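The Second Finger

Gunārs Pētersons got to the cell at 16 minutes past six with his coffee and the long hex key.
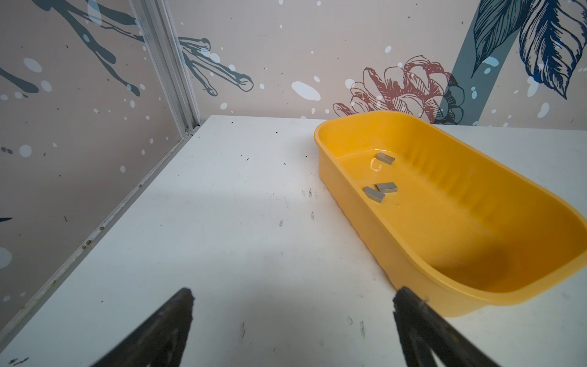

Three blocks in the yellow tub, fingers open.

The arm had been missing picks since the middle of the night shift. The log on the screen said 82 good out of the last 100, and the note taped under it, in Otico's square handwriting, said: Drops them on the left. I cleaned the pads. Did not help.

He jogged the arm up a little and opened the wrist view on the screen. The table was dirty again, specks and scuffs all over the white. He looked at the two black fingers for a while, then at the blocks lying on the yellow plastic.

"Is it the camera?" Hunt asked from the door. She ran the line next to this one and wanted her parts.

"I don't think so."

"Otico thought it was the camera."

"Otico always thinks it's the camera."

He locked out the power, hung his tag on the switch and reached in. The right finger was solid. When he pushed the left one sideways with his thumb it gave a little and clicked. He pushed it again so he could hear the click.

The mount had two screws. The upper one turned almost half a turn before it caught. He took both out, wiped the threads with a rag, and set them in the lid of his coffee cup. Then he pulled the finger off. The locating pin behind it was worn shiny on one side.

There was a spare pin in the Rurora drawer, in a bag with a label his old boss had written. He had worked eleven years with that man and still couldn't read his sevens. He measured the pin to be sure, pressed it in, and put the finger back with a drop of threadlocker on each screw.

"How long?" Hunt said.

"It has to set."

"How long is that?"

"Long enough for you to get breakfast."

She went. He wiped down the table while he waited. Most of the marks came up. A few didn't, and he left them. He wrote the pin number in the book under cycle count 3,785, where the counter had stopped, and signed it.

When the time was up he took his tag off the switch and ran the arm slowly, one step at a time, down into the tub. The fingers closed on a block. He stopped the program there and pushed the left one with his thumb.

It didn't click. He let the arm lift.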